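I've been at Elcombe for 11 years, mostly on the facilities side, and somewhere along the way I became the person who looks after the plants. It isn't in my job description! I had a clipboard, a spare key to every meeting room and a Monstera with opinions. So when the arm got the job of learning to water, guess who they came to for advice.
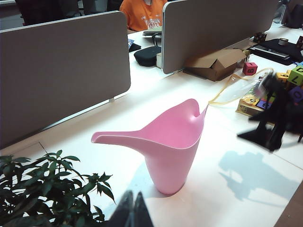
What I thought my mornings would look like

I pictured myself getting in, hanging up my coat and finding it all done. Ha. For most of July my mornings got longer, because the arm knows a pink plastic watering can and a potted plant on a white desk, and I know about drafts and root rot and which pots on the second floor never drain. Somebody has to get the one into the other, and that somebody is me. I now write little notes on every plant (how much, how often, leave it alone in winter) and they go into Nallov, the scheduling thing we use for everything from desk moves to fire drills.

I grumbled at first. Then I noticed I was asking better questions about my own work than I had in years. How do I know when to stop pouring? I had to go home and think about that one over my own kitchen sink.

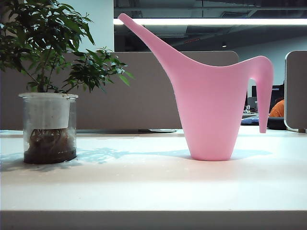 Hendrik Gumede thinks I'm being too cheerful about the whole business, and that once the notes are written down the company has what it needs from me. He may be right, and I did lie awake over it a bit. I asked my manager straight out and got a promise of four hours a week for the notes and for showing new people the ropes, in writing. It's a start, and I'd like more of it in other departments too, where people are doing the same teaching on top of a full day.

The part I miss is the wandering. Doing the rounds with a can, I heard about everybody's kids and bad knees.

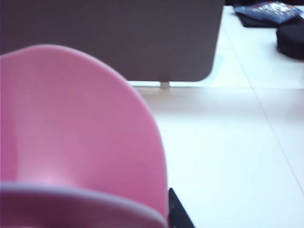 Teoh wrote in after my last post to say that the wandering should go on the schedule as well, same as any other task, before somebody fills the time with spreadsheets. I put it in for 10 a.m. and so far it has stuck.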